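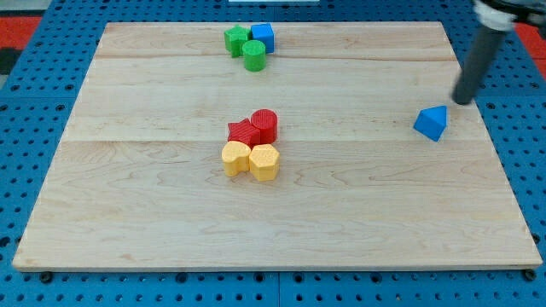

How long does the Kutex mill tour take, and do you have to book?

Plan on 94 minutes from the front gate back to the shop. Booking is by phone only, and Thursday is the one day they run it.

I went in March with a group from the evening weaving class. Kutex makes wool blankets and a heavier upholstery cloth sold under the name Lireo. You start in the sorting shed, where fleece comes in from farms around Rirkell, then cross the yard to scouring and carding. The carding room is loud. They hand out earplugs at the door.

Spinning is upstairs, 60 steps with no elevator. The weaving floor was the best part for me. Our guide stopped one loom so we could look at the selvage up close, then ran it again at normal speed. A full-width blanket uses 188 warp bobbins on the creel, and a broken end stops the loom.

Dyeing was closed for cleaning, so we got extra time in finishing.

The shop sells seconds at a discount. I paid $63 for a gray throw with a small weaving fault near one corner. Coffee is next door at Hjaltadóttir, open until 4 p.m. Parking is behind the mill, entrance on the river side.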